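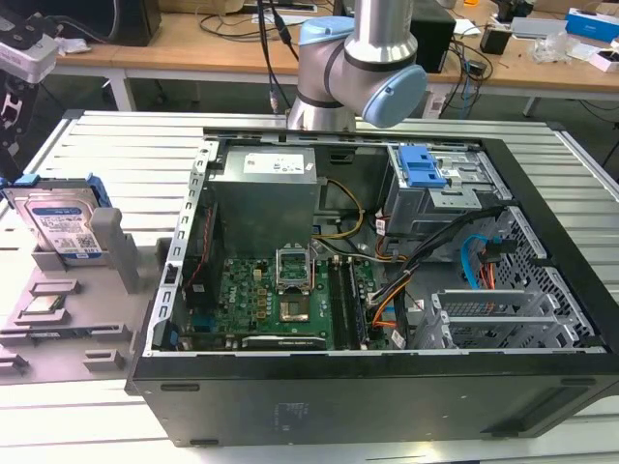
**What is a refurbished computer?**
A refurbished computer is a used or returned machine that a seller has tested, cleaned and, if needed, repaired before offering it again.

The term has no single agreed meaning, and sellers make the most of that. One shop may replace worn parts and run long tests. Another may wipe the drive, add a sticker and raise the price.

## Grading

Most dealers use letter grades, with A at the top. The letters usually describe scratches and dents, and say little about the age of the power supply or the hours on the drive. In a July survey of 54 listings, the consumer writer Nélida Ojeda found 20 that gave no grading rules at all. Her sample was small and came mostly from dealers in the Salldale area, so it should be read with care.

## Claimed savings

Savings are often worked out against the original list price. A desktop that cost 485 dollars when new looks like a bargain at half that – until it is set beside a current low-end model.
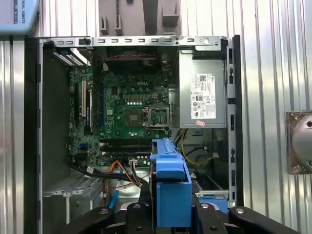 ## Environmental claims

Keeping a computer in use can delay the making of a new one. How much this helps depends on how long it lasts and how much power it draws, and figures printed in sales material seldom state either.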